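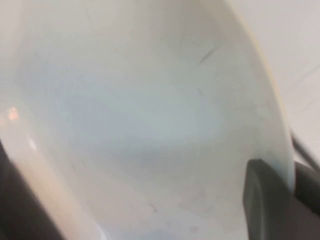
Cyril Pilkington told me on day one that I'd never get a proper glaze history of Villstead out of people's kitchen cupboards, and that I should go to the archive like everyone else. I did go, in the end. But the cupboards were better.

## What I was trying to find out

My question was why plain white tableware took over from the brown stuff in Villstead and Jasstead, and whether people minded. My gran always talked about "the good white bowls" as if they were silver, so I suppose I started with her.

## How I did it

I sent out a short form in March and got 21 replies — more than I expected, less than my tutor wanted. I also did two long interviews, both on a Thursday, both with far too much cake. The form asked what people ate from as children, what they use now and what they would never throw away. Question four was badly worded (I asked about "dishes" and half of them told me about recipes!) so I've left it out.

## What people said

Older people nearly all remembered brown glaze at home and white for visitors. The Jasstead lot said the white came from the Fothergill shop, which sold seconds by weight. One woman still has the receipt from her first set. Nadstead came up too, but only as the place you went if you wanted flowers on your plates.

Chips were a big subject. Brown glaze hides them and white doesn't, and several people told me their mothers turned the chipped side to the wall.

## What I'd change

I'd start the interviews sooner and record them properly, as my notes from the second one are mostly crumbs. I also photocopied 125 pages of shop ledger before noticing it was the wrong shop — I've kept them in case anyone wants to do hardware next year.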